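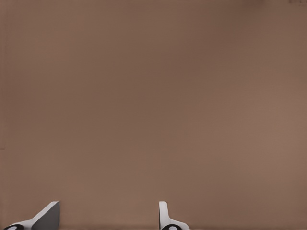 Karras opened its public health lab to visitors in September, and 82 of us turned up to learn where a throat swab goes after it leaves your throat. Mostly it goes into a fridge, then into a queue.

We were issued paper overshoes and a badge reading VISITOR 127, which I took personally. Our guide, Sointu Nurmi, walked fast and answered questions over her shoulder. On a normal day the lab handles 300 samples for flu and other winter viruses from clinics in Flindberg and Kitier. During last winter's bad spell it handled more than 304, a number she gave with the weariness of someone who remembers the extra few.

The sequencing room was locked, so we admired the door. A poster beside it explained variants using hats.

At the end came coffee and a talk on how the lab decides to warn the hospitals. The answer involves a phone call, and then another one if the first goes to voicemail.

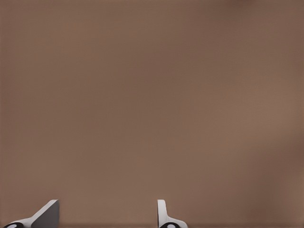 Laine Avotiņš wanted to know why the weekly figures reach the town website nine days late if the phone works so well. Nurmi said the website belonged to the town. There were cookies, and the bus back left at 4:15.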